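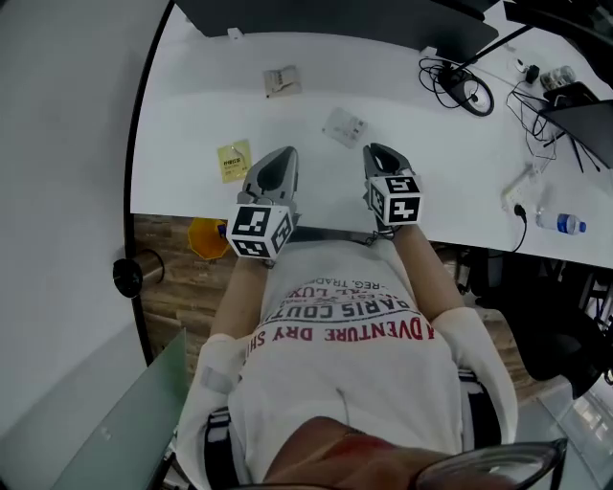
Hand-held grippers with marker cubes at one of the demonstration desks. Seated operator, harness on.

Filed under: Automation / Site Visits

The November visit to the Jornska workshop was given over to demonstration collection with hand-held grippers, a method several members had asked about after the spring session on teach pendants. The group was split in two at the door. One half started at the desks and the other in the replay cell, and the halves changed over after the coffee break. These notes follow the order of the first group.

Gerrit Mabaso ran the desk session. The operator sits or stands at an ordinary work surface with a gripper in each hand and does the task directly. No arm is involved at this stage. Each gripper carries a cube printed with black-and-white fiducial patterns, and the position and orientation of the jaws are worked out from camera images of the cubes. A cube is used in place of a flat tag so that at least one face stays readable as the wrist turns. Mabaso said the placement of the cube took longer to settle than the shape of the jaws. Too far forward and it blocks the view of the object. Too far back and the forearm covers it during cross-body reaches.

The desks are left in everyday condition, with cables, notes, bottles and cards where they happen to be. Jornska tried a bare bench with taped outlines in the first phase of the project, which is called Utuvska internally, and the resulting policies did poorly once a power cord or a bottle entered the work area. The present instruction to operators is to tidy only if tidying is the task.

A session at the desk goes as follows. The operator rests both grippers at the near edge, holds still for 3 seconds, and the recording software takes that interval as the start pose. The task is then done at a normal pace. The grippers go back to the near edge at the end. If a cube is lost from view for more than a short gap, the take is flagged and a person decides later whether to keep it. Members who tried it found the hold the hardest part to remember. Most began moving straight away and had to repeat.

Flat items were the main difficulty on the day. A card or a sticky note lying flush on a desk gives the jaws nothing to close on, and the usual approach is to slide it to an edge and take it from there. Small packets are easier, as they crumple. Bottles are easy when they are upright and less so on their side. Two of our members work in packaging and had opinions on all of this, mainly in favor of suction. Mabaso's answer was that suction is a good choice for known items on a known surface, and that the project is meant to cover the other cases.

The grippers give no force feedback beyond what the hand picks up through the body of the tool. There was some discussion of whether operators squeeze harder than they need to. Jornska logs jaw opening but not grip force on the current version, so the question could not be settled. A version with a strain gauge in each jaw, called Nepia, is on the bench and was not shown running.

Data handling was covered briefly. The archive held 888 accepted takes on the morning of the visit, spread over 34 tasks. The spread is uneven. Clearing and sorting tasks are well represented, and anything with a lid is not. Takes are reviewed at double speed by someone other than the operator. The reasons for rejection are picked from a fixed list of 5, of which lost tracking is the most common and wrong task order the second.

The replay cell holds a pair of bench-mounted arms fitted with jaws of the same outline as the hand tools. Recorded motion is converted to arm motion by software that Jornska calls Brandix. It checks reach and joint limits before anything moves, and it refused one of the takes made by our own group that morning. The operator had leaned well across the desk to reach the far side, and the arms cannot lean. A second take with the item placed nearer was accepted and replayed at half speed. The pick was clean and the place was slightly off to one side, which Mabaso put down to calibration after the arms had been moved for cleaning.

Questions at the end dealt mostly with operator fatigue and calibration intervals. Operators change over every hour. Cubes are checked against a reference plate at the start of each shift and again after any drop - the corners of the cube take the impact and a bent mount is not always obvious by eye. One member asked whether left-handed operators produce usable takes. They do, and the logs record the dominant hand.

Practical points for anyone joining the second visit: arrive by 9:30 at the side entrance, wear sleeves that stay clear of the wrist, and leave loose bracelets at home. Places at the desks are limited, and those who did not get a turn with the grippers this time will be placed first. Names to the section secretary, please, with a note of any access needs. The slides from the data handling talk are in the members' area under Utuvska.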